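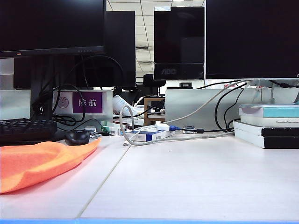

Visit report: Imness data collection office, Trodton

We were received on Wednesday at 9:30 by Hauke Hinrichs, who runs collection for the Grilham dataset. The visit lasted 3 hours and covered recording, review and storage. Training was outside the agreed scope.

Grilham is a set of demonstrations for tabletop handling: moving cloth, clearing small boxes, routing cables. It held 3,160 episodes at the end of June, of which 1,864 had passed review. The remainder were either waiting or had been returned with a fault code. The most common code is a missing start view, meaning that the arm was already over the work area when recording began.

Each episode therefore opens with a still of the work area before the arm enters. Hinrichs prefers working desks to a cleared bench. A crumpled orange cloth next to a mouse and keyboard, or a coiled gray-white cable with a box lying near it, gives the model edges and overlaps that a laid-out test set does not. Black cables against black monitor housings are the hardest case for the current segmentation step, and reviewers correct those masks by hand.

The operator reads a task line from a printed sheet, performs it by teleoperation and marks success or failure with a foot switch. Failed attempts are kept under a separate label. There are 36 task lines at present. Hollmann, the partner site, uses the same list but records at a lower frame rate, and its episodes are resampled before merging. We asked for the resampling error on fast wrist motion. It has not been measured.

Review takes over twice as long as recording. Two people score every episode independently, and a disagreement goes to Hinrichs. We watched one batch go through. The tool is slow to load depth data, and the reviewers keep a second batch open while they wait.

Open points: calibration interval for the fixed cameras, access to the failed episodes, and a written definition of "cloth moved."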